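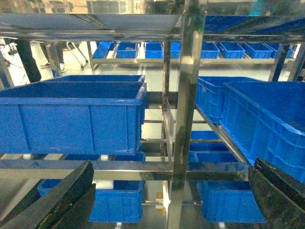 Most small stockrooms would work better with open bins and no lids. I have run parts rooms for other people and now I run my own, and every one of them had somebody in it who wanted lids. Lids look tidy and they keep the dust out. They also hide what you have left, and they give people a flat place to put things that belong somewhere else. On a steel rack with big blue crates, one standing behind another, you already have one problem to solve, and that is the crate in back. Put a lid on the one in front and you have two.

When I took over the room at Skultska we had 131 bins, and 89 of them had lids. The rule was that you closed the lid when you were done. People did close them. Then in March we ran out of hinge pins while the inventory sheet said we had plenty, and it took most of a morning to find out that the bin had been empty for weeks. It had a nice clean label on it. I took the lids off that same afternoon and stacked them by the back door, and I have not put them back.
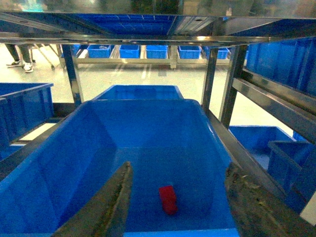 The other thing I would change in most rooms is how people treat the last piece. A single part left in the bottom of a big bin is easy to miss and easy to ignore. Whoever sees it figures there is still one left, so it isn't their job to say anything. My rule is that when you can see more floor than parts, you move the bin to the refill shelf. You don't have to write anything down. You move the bin, and the gap on the rack tells everyone else.

Some people think this wastes space, and it does use more. You need a shelf set aside for bins on their way out and another for bins on their way in. I think that is a fair price. We used to get by with one shelf for both and full bins went out to be filled again. 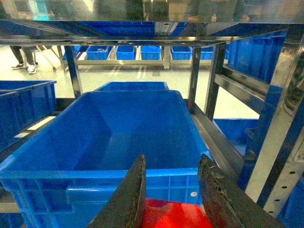 Ebise Mersha wrote to me after an earlier version of this piece and said I was too easy on empties. Her view is that an empty bin should never sit on a picking rack at all, even for an hour, and that a room with a lot of them in it is storing air. She nests hers on the floor under the bench and brings one up only when there is something to put in it.

I agree with her about half of that. Nesting saves room, but an empty bin standing in its own spot holds the spot. Take it away and by the end of the shift there is a box of gloves there, or somebody's lunch. I would leave the empties in place while a delivery is on the way and nest whatever is left over after that.

Bin size matters too, and here I have changed my mind. I used to buy one size for everything so that any bin would fit any shelf. Now I keep 3 sizes, and the small ones have cut down on the digging. The Dodix bins we had before were fine, but they only came deep, and a handful of washers in a deep bin is a nuisance. 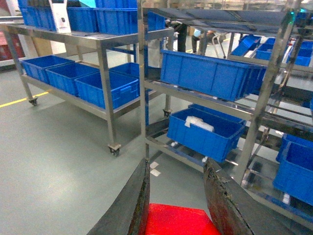
One reader thought all of this was fine for a room with fixed shelves but asked what happens once carts come into it, because a bin that rolls away can't hold anyone's place. At Brasico, the reader wrote, they tried it for 2 months and the bins kept coming back to the wrong rack.

I don't have a full answer. We paint a number on the rack and the same number on the bin, and a cart carries bins from one rack only. If you mix racks on a cart you will be sorting at the end of the day, and the people who have to sort are usually not the people who mixed them. Keep the carts few and unload them before anyone goes home.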